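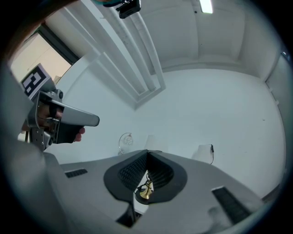
Osvaldo Barbieri lleva desde marzo al frente del taller de robótica de Lornitgate, un curso para alumnos de los dos últimos años de secundaria que se dicta los sábados por la mañana. Es técnico electromecánico y trabajó mucho tiempo en mantenimiento de líneas de envasado antes de pasar a la enseñanza. El grupo de este año prepara un proyecto que llaman Briver: enseñarle a un brazo a manipular objetos pequeños a partir de demostraciones hechas a mano por los propios alumnos.

Las demostraciones se hacen con pinzas de mano. El alumno sostiene una en cada mano, se coloca frente a la mesa y ejecuta la tarea como la haría normalmente, con la diferencia de que en lugar de dedos usa las mordazas. La cámara montada en cada pinza registra el recorrido, y con esas grabaciones se entrena después el programa que mueve el brazo.

«Al principio todos creen que la parte difícil es programar», dice Barbieri. «Después pasan una mañana entera tratando de agarrar una pieza sin que se les resbale y cambian de opinión. Yo quería que empezaran por ahí, por las manos».

El taller tenía otra orientación hasta el año pasado. Se armaban robots seguidores de línea y se competía en un encuentro regional. Barbieri participó como ayudante en dos de esas ediciones y no las recuerda mal, pero considera que el formato estaba agotado. Los alumnos copiaban el chasis del año anterior, cambiaban los sensores y dedicaban el último mes a ajustar constantes. «Aprendían, claro que aprendían. Pero el que entraba en primer año y seguía hasta el final hacía tres veces lo mismo».

La propuesta nueva salió de una conversación con Hasex, un taller de matricería de la zona que colabora con la escuela desde hace tiempo. La empresa fabricó los soportes metálicos y cedió un lote de piezas torneadas para practicar. El resto se consiguió por partes. El programa de registro, que en el grupo llaman Strand, lo escribieron dos alumnos de la promoción anterior y lo mantienen los actuales.

Strand guarda cada demostración con su fecha, el nombre de la tarea y una nota breve de quien la hizo. Esa nota es obligatoria y Barbieri insiste en ella. «Si la pieza se cayó, se escribe que se cayó. Si el alumno estaba cansado y la hizo de cualquier manera, también. Una grabación mala con una nota clara sirve. Una grabación sin nota no sé qué es».

En lo que va del año el grupo acumula 90 demostraciones aprobadas de la primera tarea, que consiste en tomar una pieza cilíndrica, levantarla y volver a apoyarla sobre su base. La revisión la hacen los alumnos por parejas y ninguno puede revisar las propias. De la segunda tarea, pasar la pieza de una pinza a la otra en el aire, hay 32. La meta es llegar a 80 antes de que termine el ciclo.

El pase en el aire es lo que más tiempo les llevó. Barbieri explica que con los dedos uno corrige sin darse cuenta, porque siente cuándo la otra mano ya tiene el objeto. Con las pinzas hay que mirar, esperar y soltar despacio. «Les pido que cuenten en voz baja. Cierro con la derecha, cuento uno, abro con la izquierda. El que se apura la tira. Y hay que mantener las pinzas a una distancia en que cada cámara vea las almohadillas y también la pieza. Eso se aprende repitiendo».

Las almohadillas de agarre, que son negras y tienen relieve, dieron lugar a una discusión que todavía sigue. Las primeras que usó el grupo eran lisas. Un alumno propuso cambiarlas después de comparar cuántas veces se soltaba la pieza con unas y con otras, y presentó los resultados en una hoja que está pegada en el armario. El problema es que las texturadas agarran mejor pero marcan los materiales blandos, y la tercera tarea prevista para el año incluye una esponja. «Van a tener que decidir ellos. Yo tengo mi opinión y no la dije», comenta.

Los marcadores cuadrados en blanco y negro que van sobre las pinzas también tienen su historia en el curso. Sirven para que el sistema ubique la posición de cada herramienta, y los primeros se imprimieron en papel brillante. Con la luz del techo daban reflejos y el programa los perdía a mitad del movimiento. Tardaron dos sábados en encontrar la causa.

—¿No se lo podía haber dicho usted el primer día?

—Sí —responde—. Pero entonces habrían aprendido que el papel brillante no va. Así aprendieron a buscar por qué se corta un registro. Revisaron los cables, el código, la batería, todo menos el papel. Fue bastante frustrante para ellos y creo que un poco para mí.

El horario es una limitación. Cada encuentro dura tres horas y, según calcula Barbieri, aproximadamente la mitad se va en preparar el puesto, calibrar y guardar. Pidió a la escuela un espacio donde la mesa pueda quedar armada de una semana a otra. Por ahora la respuesta es que se verá el año próximo.

La asistencia es pareja, aunque bajó en las semanas de exámenes. Barbieri no toma lista. Lleva un cuaderno donde anota quién hizo qué, y con eso arma los turnos para que no graben siempre los mismos. Algunos alumnos tienen mejor pulso y el grupo tiende a dejarles las pinzas. Él no está de acuerdo, y da dos motivos. El primero es que es un curso y todos tienen que pasar por el puesto. El segundo es técnico: si las demostraciones son todas de la misma persona, el brazo aprende los movimientos de esa persona, incluidos los innecesarios.

Sobre los resultados con el brazo prefiere ser prudente. La primera tarea sale bien cuando la pieza está más o menos en el centro de la mesa y falla cerca de los bordes, donde hay pocas demostraciones. Los alumnos lo detectaron al repasar los registros y ahora colocan la pieza siguiendo un sorteo. El pase todavía no se probó en el brazo.

El grupo hará una muestra abierta a las familias el domingo 28 de julio de 2019, en el mismo salón del taller. Habrá un puesto con las pinzas para quien quiera probar y otro donde se podrán ver las grabaciones. La inscripción para la segunda mitad del año se abre esa misma tarde y no se piden conocimientos previos.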